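Povska fleece slippers, grey-blue – a review after one winter

By Chi-keung Leung

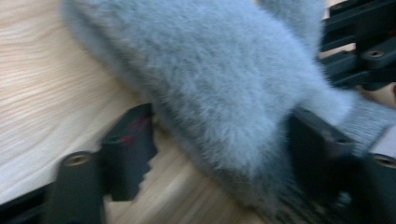

I bought these slippers in June, when the floor of our flat became too cold for socks. My old pair was from Atness and had a thin felt sole which I wore through at both heels. I wanted something thicker and I did not want to spend much. The Povska cost me 21 dollars in the shop, and the Zokum pair next to them was nearly double.

The first thing to say is the softness. The pile is short and very dense, and the colour is between grey and light blue, depending on the lamp. My daughter took them for a toy and carried one to her bed. I had to wait until she was asleep to get it back.

According to the label, one slipper in my size weighs 247 grams. This is more than I expected and on the first evenings I felt it on the stairs. After some days I forgot it. They are very warm, perhaps too warm if you have the heater on, and I take them off when I cook.

Now the sizing. I wear 275 millimetres in every shoe I own, and I ordered by this number. They were tight over the top of the foot for two weeks and then they became comfortable. If your feet are wide, I would advise you to go one size up. The shop was kind about exchanges, but I had already cut off the tag.

The sole is the weak point. On carpet it is fine. On smooth timber it slides a little, and I would not give this pair to my mother for that reason. Kettunen makes a similar slipper with rubber dots under the foot, and I tried it at a friend's house. It holds the floor much better, though the fur is rougher and it sheds.

Washing: the label says by hand, in cool water. I did it once, in August. They needed almost two days to dry beside the window, and the pile was flat and sad looking until I brushed it with an old hairbrush. Now it is nearly the same as new, except at the toes.

I give them four stars. I would buy them again in the same colour, one size bigger, and I hope by next winter they will have changed the sole.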